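Forums > Writing Instruments > Refills and Ink > Ballpoint refills drying out in storage

Print this thread | E-mail this thread

This site uses cookies to keep you logged in. By continuing to browse you accept our cookie policy.

Ballpoint refills drying out in storage

kettleby_r
I bought a carton of black Wernance refills from a closing stationery shop, 461 in total, all the plain plastic kind with a brass tip. They were kept in a back room with no heating. I tested a batch from the top layer and a good share of them skip for the first line or two, then write normally. A few never start at all. Two questions. Is this the ink going off, or is it only the ball? And does the direction they are stored in matter? The carton had them lying flat.

Sundqvist_J
Skipping that clears after a line is the ball. The paste in the socket thickens where it meets the air and has to be pushed out. The ink behind it is usually fine. Refills that never start either have an air gap behind the tip or the paste has set hard further up. Hold one up to a strong light. If there is a break in the column within the first half inch, that is your gap.

On direction: tip down is best, flat is acceptable, tip up is worst. Oil paste is thick but it does move over years.

marrow_lane
I disagree about tip down. I kept Sileck refills tip down in a jar for several summers and got leaks at the ball on most of them. Flat is the right answer for long storage. Tip down is for pens you use every week.

Sundqvist_J
Sileck used a thinner paste than Wernance, and the older ones had a loose ball fit. I would not draw a rule from those. What temperature was the jar at?

marrow_lane
Windowsill, so it got warm. I accept that is not a fair test, but people do keep pens on windowsills.

granstrom.s
The temperature matters more than the angle. I ran a small comparison at home with Lunde medium refills from one box. Half went in a drawer and half on a shelf over a radiator, all of them flat. After one winter the drawer group started on the first stroke. The radiator group had a bead of ink at the tip and wrote blobby lines for the first page.

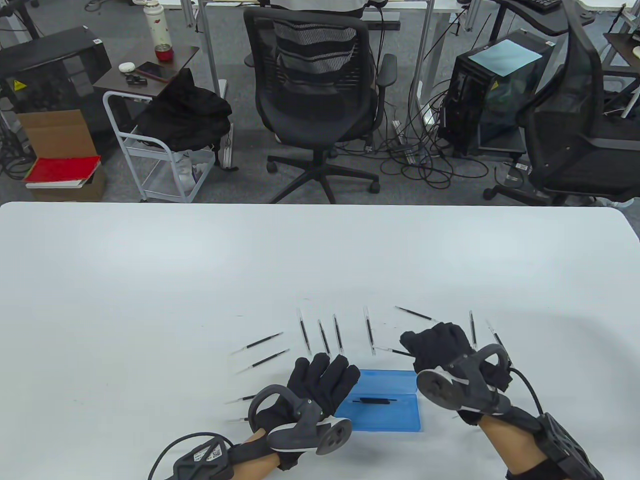

Before you throw out the ones that will not start, sort them by fault, because the fixes are different. A dry ball wants warmth and a rough surface: roll the tip on the sole of a shoe or on plain cardboard, then try it on paper with a few sheets under it. An air gap wants force, and the usual method is to spin the refill, tip outward, on the end of a string. Do them singly and lay each one flat in a tray while you check it, like the blue see-through one above with the single black refill in it. A light-colored tray with sides keeps the refill from rolling off the bench and shows any ink that gets out. Gloves are worth the trouble too, as the paste does not come off skin easily.
Sixten Granström

kettleby_r
Thanks. I checked a handful against the desk lamp. These tubes are milky rather than clear, but I can make out a gap in most of the dead ones. What do you use to hold the refill when you spin it?

granstrom.s
A cap from an old stick pen with the clip end tied to the string. Push the back of the refill into it until it grips. Wrap a strip of tissue over the tip and tape it. Do it outdoors.

ploverdown
I would not bother with a flame under any circumstances. Someone always suggests a lighter. The heat softens the tube at the collar, the tip tilts, and then it leaks into the barrel. Hot tap water in a sealed bag does the same job without the damage.

marrow_lane
Agreed on the flame. I do not agree that hot water is harmless. The open end of the tube has a grease plug in some brands, and if it gets warm enough to run you lose the seal. Keep the back end out of the water.

Sundqvist_J
Most plastic stick refills have no grease plug. That is gel and pressurized types. Oil paste is thick enough to stay where it is.

marrow_lane
Birgate put one in theirs. I have cut them open.

Sundqvist_J
Fair enough, I have never had a Birgate apart. Wernance does not.

ploverdown
What is the rated line length on the Wernance? If it is the 2,000 meter version the tube is wide and a gap will close by itself if you leave it tip down overnight. The fine one is narrow and will not.

kettleby_r
The carton says 2,000. I have left ten of the dead ones tip down in a mug since last night and will try them before spinning anything.

kettleby_r
Update. Six of the ten write. The other four still have the gap, so they are going on the string. I will store the rest flat in the hall closet, away from the boiler.

marrow_lane
Flat. Good.

Sundqvist_J
The mug worked tip down, I will point out.

Print this thread | E-mail this thread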